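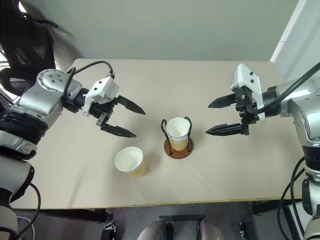

Two paper cups on a table.

Reading time: 2 min

Ticket 2064 – Wrong biography text on singer profile
Status: closed
Site: Pondotano celebrity profiles
Raised by: Rosalía Benítez
Handled by: Imad Nassar

Rosalía reports that the Enero page shows the singer's name and photo but the career summary of the model Vidal. The summary is also cut short after two lines, with no "read more" link.

09:40 – Confirmed on desktop and mobile. Cleared the page cache, no change.

10:15 – Both profiles carry the same entry number after the March import. The page picks up whichever biography was saved last. Gave Enero a new number and saved again.

11:05 – Biography now correct. Link still missing. The Rarmont template drops it when a summary ends in a full stop followed by a space. Removed the stray space by hand.

13:30 – Searched the import for other shared numbers and found 24 profiles, mostly actors. Renumbered all of them. Search results can take 30 minutes to catch up.

14:20 – Rosalía checked Enero and Vidal and is happy with both. Template fault moved to its own ticket. Closing.

Recent tickets
Birthdays showing a day early
Duplicate actor in A–Z list
Height missing from model profiles

Contact the help desk | Back to top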